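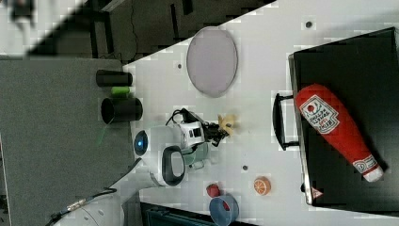 Jarance Sermon Outlines: Data Card

Summary

Jarance is a text collection of sermon outlines in English, transcribed from printed pamphlets and parish newsletters. Each record holds one outline: the Bible passage, the title, the main points in order, and any closing application the preacher wrote down. Full manuscripts are out of scope. The collection was built for the study of outline structure in expository preaching, mainly how points follow or depart from the divisions of the passage.

Contents

The current release has 404 outlines in 8 tab-separated files, one file per source series. Almost 300 of them are on New Testament passages. The Ikonen series is the largest and the most regular. The Cultumance series is short, and its outlines often lack a stated title; the title field is left empty in those rows.

Fields

id: series prefix plus running number
passage: book, chapter and verse range, in the form Rom 8:1-11
title: as printed, including capitals
points: main points separated by a vertical bar
subpoints: nested under the point number, may be empty
application: free text, may be empty
occasion: ordinary, Advent, Lent, Easter, funeral, other
notes: transcriber remarks

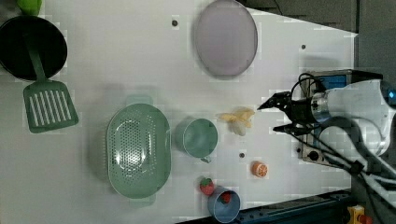

Tabletop with toy food and kitchenware, robot arm at right.

Transcription rules

Spelling follows the printed source. Obvious typesetting errors are kept and flagged in notes with the tag sic. Roman numerals for main points were converted to plain order and dropped from the text. Scripture quoted inside a point is kept, but the translation is recorded only where the source names it. Greek words were transliterated without accents.

Verse ranges were checked with the Korex reference parser. It rejects ranges that cross a book boundary, so paired readings are split with a semicolon. It also reads Jude and Philemon as having a chapter number; write Jude 1:3, not Jude 3.

Known problems

Psalm numbers in the Ikonen files follow the Greek numbering in 30 records. These are tagged lxx in notes and have not been converted.

The occasion field was assigned from the date line of the newsletter where no heading was given. Treat Lent and Easter labels in the smaller series with care.

Some outlines were reprinted with small changes. Both versions are kept under separate ids. Remove duplicates on passage plus first point before counting.

Updates

Corrections are merged each July. Report the id, the field and the printed reading. Ids are never reused.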